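Brick Care at Home: Washing, Sorting and Displaying Your Sets

I have been building with plastic bricks since I was small enough to lose them in the carpet, and I still get a little thrill when a new box rattles. What I didn't have for years was any kind of system. Sets got dusty, bags got mixed up, and one summer a whole castle went pale on the sunny side. These are the habits that stuck, and most of them cost next to nothing.

Dusting a finished model

Grab a soft makeup brush, the big fluffy kind, and work from the top down. Go gently around antennas, flags and anything held on by a single stud. For the gaps between studs I switch to a small dry paintbrush with the bristles trimmed short (so satisfying!). If you dust every couple of weeks you'll hardly ever need to wash anything.

Canned air works too, but hold it well back. I blew a minifigure's hair clean off and found it in April, inside a boot.

Washing loose bricks

1. Pull out anything with a sticker, a motor, a battery or fabric. Those get a wipe with a barely damp cloth and that's all.
2. Fill a basin with lukewarm water and a squirt of dish soap. Keep it under 100 degrees, as hot water can warp the parts.
3. Swish, then let them sit for 20 minutes.
4. Scrub the grimy ones with an old toothbrush.
5. Rinse in a colander with small holes. A pasta colander will let the one-stud pieces through, and down the drain they go.
6. Spread everything on a towel, studs down, and leave it overnight. Turn the pieces once before bed if you remember.

Don't use the dishwasher or the dryer, even in a mesh bag. I know somebody online swears by it. I tried it with a Zutico starter tub and got 16 wheels that no longer roll.

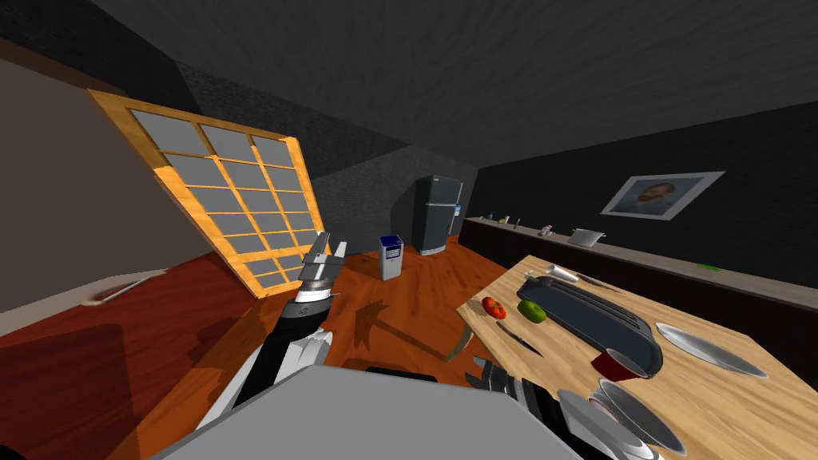
Sorting without losing your mind

Sort by shape first, color second. It sounds backward, and everyone starts with color because it looks so pretty, but try finding a small black clip in a bin of black parts! A black clip in a bin of mixed clips jumps right out at you.

I keep 15 shallow drawers for the parts I use most and throw everything else into zip bags inside a big tub. My drawer unit is an old Juhl hardware cabinet from a yard sale. Label the drawers by gluing the actual part on the front, much quicker to read than a word.

For a set you plan to rebuild, take it apart in reverse order and bag it by instruction step. My Zokivach lighthouse is 61 steps, and splitting it into bags took one evening with the radio on. The next build was a joy from start to finish.

Getting stuck pieces apart

Two thin plates pressed together are the worst. Put a bigger brick on top and another underneath, then rock them away from each other. The extra leverage does the work. If they still won't budge, leave them in the freezer for half an hour and try again. Please don't use your teeth. Tooth marks are forever, and so are the dentist's bills.

A round bar stuck in a hole usually comes out if you push it from the far side with another bar. 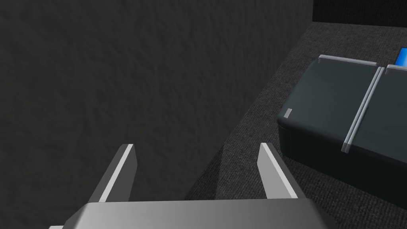 Can yellowed white bricks be made white again?

Hydrogen peroxide will bring back a lot of it. Put the bricks in a clear container, cover them with the ordinary 3 percent kind from the drugstore, set the container in the sun and stir now and then until you like the color. Wear gloves, keep it away from kids and pets, and leave the lid loose so gas can escape. Rinse well afterward. The bricks may yellow again over the years.

Where to put the display

Keep models out of direct sun. A north-facing shelf is lovely. Kitchens are tough on bricks because cooking grease settles as a sticky film that holds dust, so if the kitchen is your only free spot, pick a cabinet with doors.

Put a dab of museum putty under each corner of a tall model. I used it under my Fultberg clock tower and it has survived two moves of the bookcase, with the tower still on it. Clear acrylic boxes are great if you have the money. A cheap fish tank turned upside down does nearly the same job!

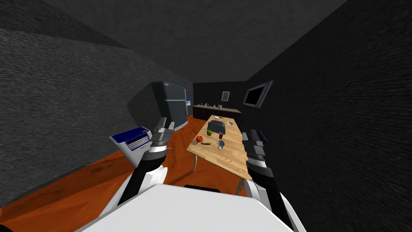

White box with a dark blue top, narrow kitchen.

Saving boxes and booklets

Flatten the big boxes by slitting the tape at each end, then slide them behind a wardrobe. Booklets go in a magazine file, upright, thickest on the outside so the thin ones don't curl. Spare parts from the set go in a small envelope taped inside the back cover.

Leftover stickers keep best between two sheets of baking parchment.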